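The Long Way Round to Duvholm

My aunt kept every ferry ticket she ever bought, and I used to tease her for it. Then, one wet week in May, I took the slow boat from Skuvness to Duvholm myself and came home with five tickets of my own, plus a paper napkin from the tea bar that I still can't throw out.

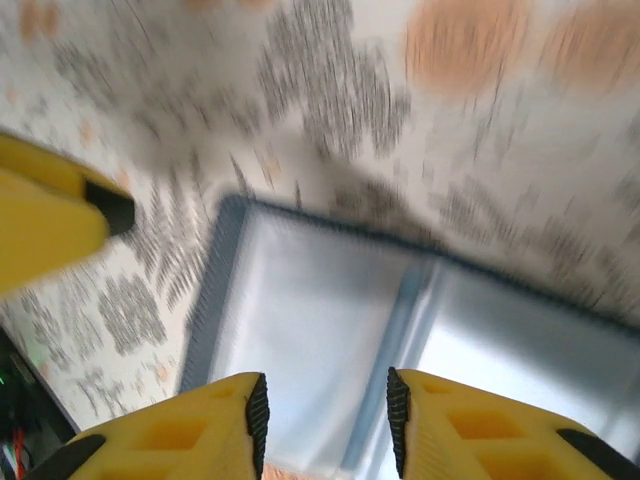

The crossing takes 80 minutes if the tide is kind, and Harish Reddy, who has run the tea bar for years, will tell you when it isn't (usually while your cup is sliding away from you!). He talks about the old boat, the Dalisay, as other people talk about a favourite teacher. I thought of him over breakfast, with a patterned cloth on a white background in front of me and the whole morning to fill, and wished I'd asked him for more of his stories. He has one about a goat at Skollness that I only heard the half of.

Duvholm itself is a shop, a chapel and a very good bench. I sat there till the rain came back, then had soup with the postmistress, who remembered my aunt and her enormous green hat. 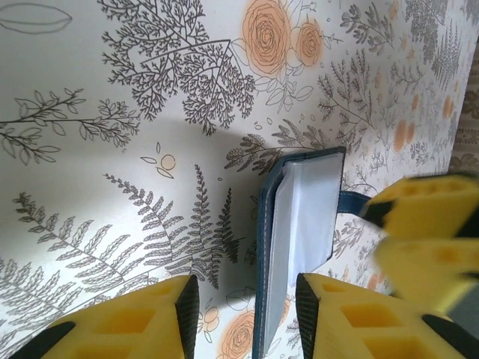
Getting there

Boats leave Skuvness every morning except Sunday and call at Skollness on the way. Bring a warm coat, and do have the cheese scone.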